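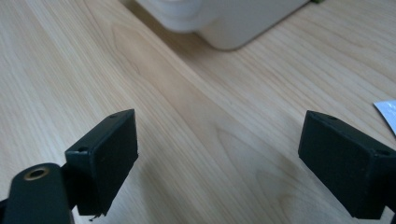

Matei Anghelescu
Workshop instructor, Lilemdale Shared Workshop

Handout 2: Fingers, bushings and the first closing test

In this handout we continue with the hand-held gripper of the Rukano build. I suppose that you have already printed the parts at home or on the workshop printer. If your parts are not ready, please read the text anyway and come to the bench with a friend's gripper.

1. The finger blocks

Each finger is a rectangular block with a flat inner face. The screw holes are on the narrow top edge. Before you mount the block, clean every hole by hand with a small drill bit. Do not use the electric drill, the plastic melts quickly and then the screw has nothing to hold.

Start both screws, and only then tighten them little by little. When one screw is tightened fully before the other, the block turns a small angle and the two faces will not meet correctly. A small angle at the screw is a big gap at the tip.

2. The bushing

The arm turns on a metal bushing which is pressed into the plastic. Press it in the vise, slowly and straight. It must sit level with the plastic around it. If it goes in crooked, take it out and print the arm again. In February we tried to save such arms with glue, and all of them became loose again.

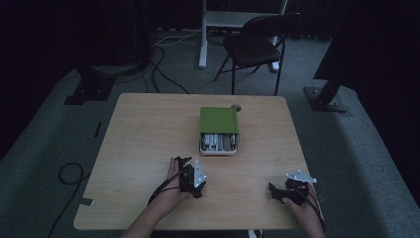 3. Cables

Lead the cable back over the wrist and leave enough length that you can bend the hand fully in both directions. Many students make the cable too short when they sit, and then they stand up and the plug comes out. Fix it with tape first. Use the cable tie after you have worked with the gripper for one evening.

4. The closing test

Put the gripper above a plain table and close it slowly 48 times. Write in your notebook if the fingers touch first at the top, at the bottom or on the whole face. After this, repeat with a small object from your own box. The Pesonen sheet has a column for each case, please fill it in with pen.

If the fingers do not come back to the fully open position, loosen the arm screw by a quarter turn and begin the test again from zero. Oil is not a solution here, it collects dust and the next person at the bench has dirty hands.

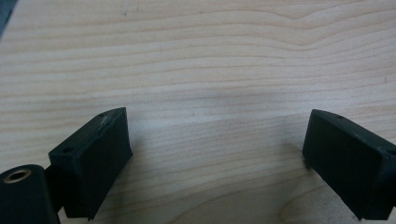 Can I use the Billmont screws from the drawer instead of the ones in the kit?

You can use them for the mounting plate, where the length is not important. For the finger blocks please keep the kit screws, the others are longer and they push through the inner face.

For next time: bring both grippers assembled, the filled sheet and your own screwdriver. The bench is open from 6 p.m.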